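Werkstattbuch, Fr., 19. April
Verbrauchsmaterial und Schrank hinten

Eigentlich wollte ich heute nur kurz die Papiertücher auffüllen, und dann ist doch wieder der halbe Vormittag daraus geworden, wie das eben so geht, wenn man einmal die Schranktür aufmacht und sich fragt, wer eigentlich wann beschlossen hat, dass Küchenrolle, Linsenpapier und Taschentücher alle im selben Fach wohnen sollen. Ich schreibe es lieber gleich auf, solange ich noch weiß, was wohin gewandert ist, und damit ihr am Montag nicht suchen müsst.

Also: Im Januar hatten wir bei Prustow einen großen Karton bestellt, 100 Packungen Tücher, Softpack, dreilagig. Davon sind jetzt noch 24 im Schrank, den Rest haben wir in nicht einmal einem Vierteljahr verbraucht. Das klingt nach viel, aber wenn ich daran denke, wie oft wir beim Kleben mal eben schnell ein Tuch ziehen (ich nehme mich da ausdrücklich nicht aus!), dann wundert es mich eigentlich wenig. Dazu kam noch der Februar mit der Erkältungsrunde, in der wir uns alle der Reihe nach angesteckt haben. Der Vorrat der alten Sorte von Stovus ist ganz aufgebraucht, die vermisse ich ehrlich gesagt auch nicht, die hat an jeder Klebefläche Fusseln gelassen.

Mit den weichen Packungen bin ich im Großen und Ganzen zufrieden. Sie brauchen wenig Platz, man kann sie in die Kitteltasche stecken, und sie lassen sich auch dort noch unterbringen, wo ein Karton nicht mehr hinpasst. Etwas lästig ist nur, dass sie nicht gern stehen. Sobald die Packung halb leer ist, sackt sie in sich zusammen und rutscht nach hinten weg, und dann angelt man mit zwei Fingern danach, während in der anderen Hand der Kleber anzieht. Mit einer Heftklammer am unteren Ende ging es ein bisschen besser, schön ist das aber auch nicht.

Die gelbgrünen mit den Zeichen 相印 und dem roten Herzchen drauf mag ich übrigens am liebsten, die findet man sogar auf einem vollen Tisch sofort wieder. 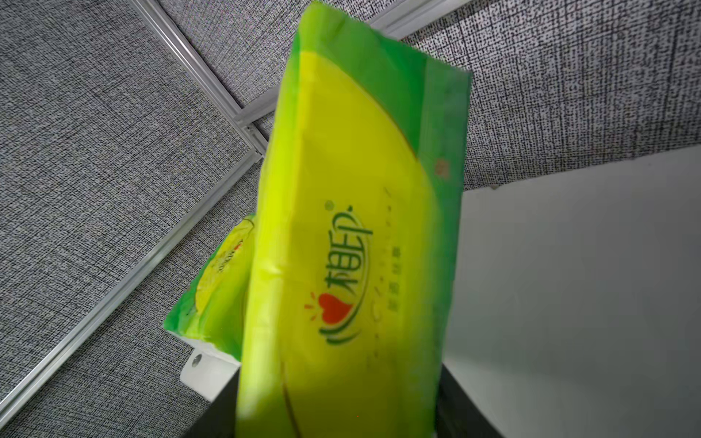 Ivanyshyn meinte dazu, für die Klebeflächen seien Taschentücher grundsätzlich das Falsche, egal wie weich, und wir sollten uns endlich die fusselfreien Tücher von Zerarine gönnen, die gebe es auf der Rolle zu 2000 Blatt, und damit kämen wir locker bis in den Winter. Die anderen könnten ja gern bleiben, aber bitte für Nasen, Finger und verschütteten Kaffee.

Da ist etwas dran, und ich habe es mir gleich auf die Bestellliste geschrieben. Eine Rolle zum Ausprobieren, mehr erst einmal nicht, sie kostet immerhin über 74 Euro, und ich möchte vorher sehen, ob sie sich mit Isopropanol wirklich so gut verträgt. Wenn jemand von euch schon Erfahrung damit hat, bitte einfach hier an den Rand schreiben, auch wenn es nur ein halber Satz ist.

Umgeräumt habe ich so: Linsenpapier liegt jetzt oben links in der flachen Dose, zusammen mit den Wattestäbchen und dem Blasebalg. Küchenrollen stehen unten neben dem Waschbecken. Die Softpacks sind im mittleren Fach, angebrochene bitte nach vorn. Das Fach rechts daneben habe ich freigelassen, da soll die neue Rolle hin, sofern sie von der Höhe her passt (ich habe nur mit der Handspanne gemessen, der Zollstock war mal wieder unauffindbar).

Noch offen: Der Abroller an der Wand quietscht und müsste neu verschraubt werden, der linke Dübel hält nicht mehr richtig. Und der Mülleimer unter dem Klebeplatz ist viel zu klein für das, was wir dort hineinwerfen. Ich schaue nächste Woche im Keller nach, ob noch der große mit dem Tretdeckel da ist.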